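4.2 Living with the Skisine kit

We bought the Skisine handheld gripper kit in February, at list price, out of our own group's budget, and I should say up front that I wanted to like it. I had spent most of the previous year teleoperating a full-size arm for our grasping work, and my shoulders were ready for something I could pick up, carry to a table and use. This section is my account of how that went. Janelle Tolentino and Arne Diekmann did the timing and the scoring (Section 4.3), so if you only want the numbers you can skip ahead and we won't be offended.

The kit comes as a handle, a camera mount, two fingers and a charging dock, plus a license for the vendor's recording software, which they call Morkska. Putting it together took me one lunch break. The manual is short and mostly good, although the page on finger alignment shows an older mount, and I had the left finger on backwards until Heriberto Cuautle walked past and asked me why it looked cross-eyed. Once it was on the right way around, the wrist view was exactly what we had hoped for: both fingertips always in sight, plenty of table between them, and enough of the background that you can tell where you are in the room.

We collected 1172 demonstrations with it over 11 sessions, split across 4 object families: rigid boxes, soft fabric items, cups and bowls, and clear packaging. I did more of these than anybody else (lucky me!), so take the comments on comfort as coming from one person with fairly small hands. The handle is fine for 20 minutes. After that I started resting my elbow on the table between takes, and you can see it in the data, because my approach paths get lower and flatter toward the end of a session. Xóchitl Aguirre, who is a good deal taller than me, had the opposite complaint and kept coming in too steep.

The clear packaging family is the one I want to spend some time on, partly because it is where the kit's advertised "transparent-ready" mode is supposed to earn its price, and partly because it gave me the most grief. Figure 6 was recorded on the white table, with a see-through pouch at the far side and the fingers still open and low over the surface.
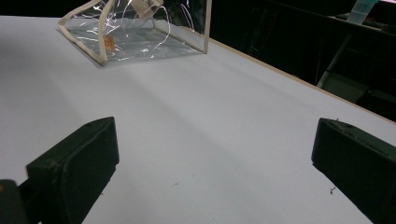

Figure 6. Wrist view of a clear pouch with beige piping on the white table. The bright streaks are reflections off the plastic panels.

4.2.1 Clear packaging

What I like about this view is how much the trim gives you. The panels themselves are mostly highlights and whatever sits behind them, but the beige edges and the little orange-tan label hold still for the eye, and I found myself steering by them without really deciding to. Morkska's tracker seems to do the same thing. When we replayed these takes with the overlay switched on, its feature points bunched up along the piping and on the label, and it had very little to say about the plastic in between. For pouches with a colored edge, that's good enough. For the completely plain bags in the Galindo set, which have no trim at all, it dropped the object over and over, and I ended up re-recording a lot of those by hand-tagging the first and last positions.

Lighting mattered more than I expected, too. The white table picks up broad diagonal bands of light and shadow, and the auto-exposure drifts a little as you carry the gripper from a bright band into a darker one. It's a small drift. It was still big enough to make the tracker hiccup, so after the third session I locked the exposure from the settings menu and left it locked. I would love for that to be the default. Berenice Hinojosa wrote to the vendor about it and got a friendly reply and a beta build, which fixed the drift and broke the dock's battery readout (we went back to the release version).

Now the fingers. They are black with flat raised pads, and against a white surface they are wonderfully easy to segment. The same goes for the dark shelf in our Killville room in the other direction: the fingers nearly vanish against it, and our segmentation masks there needed fixing more than anywhere else. The pads grip fabric and cardboard well. On stiff clear plastic I learned to go for the seams, and I told everyone else to do that as well, so please read our pouch results as results for people who had been told to go for the seams.

Would I buy it again? For boxes, cups and cloth, yes, and I'd get a second handle so two people could record at once. For clear packaging I would want the exposure issue sorted in a real release first, and I would budget extra time for hand-tagging.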